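Student projects | Design & Making | Print | E-mail this page

Our little tower, by group 3

Ok-hee and I did our project on stacking toy bricks, and yes, we got teased for it! We called it Kumska and wanted to know which small stacks stay up on an ordinary wooden tabletop.

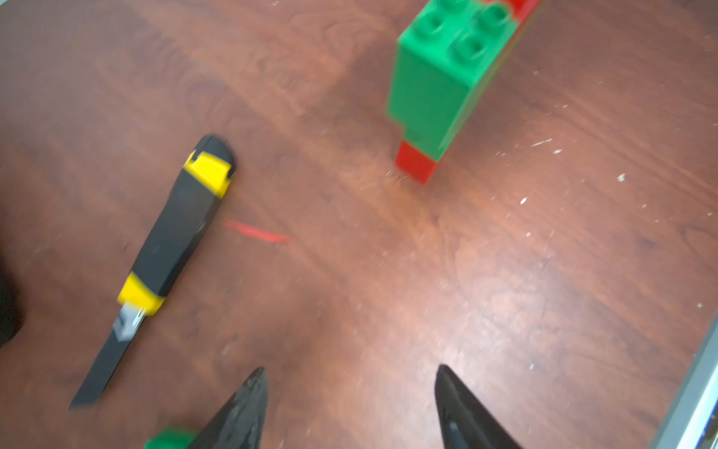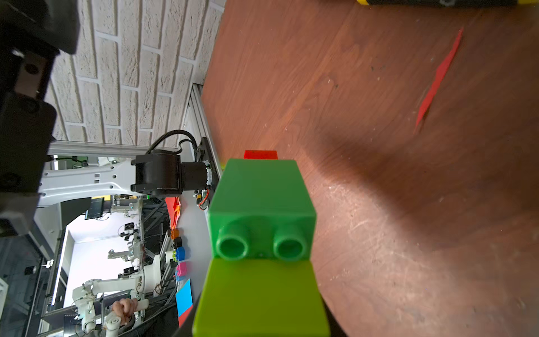 We did 75 goes in June, mostly with green and red bricks because those were the ones we liked. Mr Garside told us to clear the table between goes — we didn't always, and I think it slowed us down. Short stacks were dull. Tall ones were much more fun, but our notes on them are a mess (sorry, Bernadette, who had to type them up). Next time I'd press each brick down properly before starting the clock.

16 shares | 3 comments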